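Nollside publishes door-handling code of practice for mobile robots with arms

Guidance sets out simulation tests, clearances and record keeping before a machine is used in an occupied building

Tokthorpe, 29th September

Nollside has published a code of practice for mobile robots that open, close and pass through ordinary hinged doors. The code is free to download and covers machines with one or two arms working in homes, offices, care settings and small public buildings. It takes effect for all Nollside projects straight away, and suppliers have until May to bring existing machines into line.

The code was written with Sotomayor, which builds indoor robots, and Staka, which provides the simulation software used to check them. A draft was sent out for comment earlier in the year and drew 189 written responses from installers, building managers, insurers and makers of door fittings. Most of the changes made since then concern doors left partly open, which the draft dealt with in a single paragraph and which now have a section of their own.

Doors are one of the main causes of stoppages for indoor robots. A machine may misjudge how far a door has swung, catch an arm on the edge, or push against a door that somebody is holding from the other side. General safety rules for mobile machines cover speed, stopping distance and contact force, but Nollside found that they gave installers little help with handles, hinges and thresholds. The new code is meant to be read alongside those rules and does not replace them.

What the code requires

Every door routine must be run in simulation before it is tried on a real machine. The minimum is 600 completed runs for each type of door, with the starting position of the robot, the angle of the door and the floor grip changed between runs. Runs that end in a stop must be kept in the record and given a cause. A supplier may not delete failed runs and repeat them until the total is reached.

The simulated rooms must include more than bare walls and a single door. The code asks for other doors within reach of the arms, changes in wall and floor finish, windows, and door furniture of different shapes and colours. Dark doors and shiny floors must both be included, as these were the surfaces that respondents most often reported as troublesome for cameras.

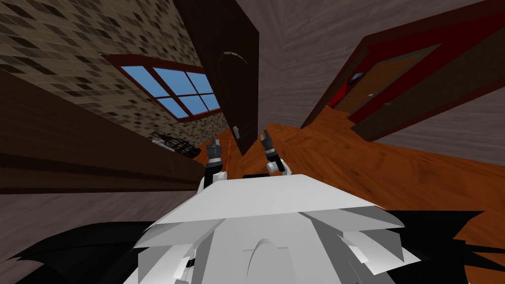 Arms must be brought back inside the outline of the base before the robot drives through a doorway, unless one arm is needed to hold the door. Where an arm does hold the door, the other must be kept still. Grippers must be able to let go of a handle if power is lost, and the release must work with the door under load from a closer.

The code also says what a robot should do when it meets a door it has not been told about. It may approach and look, but it may not touch the door until the door has been matched to a tested type or a person has given permission. Fire doors are treated separately. A robot must never wedge, prop or park in front of one, and any fault that leaves a machine standing in a fire doorway must be reported to the building manager within 2 hours.

Testing and records

Before publication, Staka and Sotomayor tried the procedure on a two-armed machine. The trial covered 1,953 simulated door runs, and the full log is included with the code as an annex. It lists each run by door type, starting angle and result, and shows the form in which suppliers are expected to hand over their own records.

Physical tests follow once the simulated runs have been reviewed. These must be carried out on a full-size door set with a trained operator at the stop button and no members of the public in the room. The code recommends that the person reviewing the simulation results is not the person who wrote the door routine. Small firms that cannot arrange this may ask Nollside to carry out the review, and the charges are listed with the application form.

Records must be kept for as long as the machine is in service. A software update that alters arm movement, gripping or door recognition means the simulated runs must be done again. Updates to other parts of the system need only a short written statement that door handling is unaffected.

What is not covered

Sliding doors, revolving doors, lift doors and gates are outside this edition. So are doors with powered openers that the robot controls by radio signal. Nollside expects to deal with powered openers in a supplement and is collecting comments on the subject now.

Availability

The code, the annex and a blank record form can be downloaded from the Nollside website. Printed copies can be ordered from the Tokthorpe office. Suppliers already working under a Nollside agreement will receive a copy by post with a checklist showing which clauses apply to their machines.

Notes to editors

Nollside writes and maintains practical guidance on the use of robots in buildings. Its office and test rooms are in Tokthorpe.

Press enquiries should be sent to the Nollside press office through the contact page on the website.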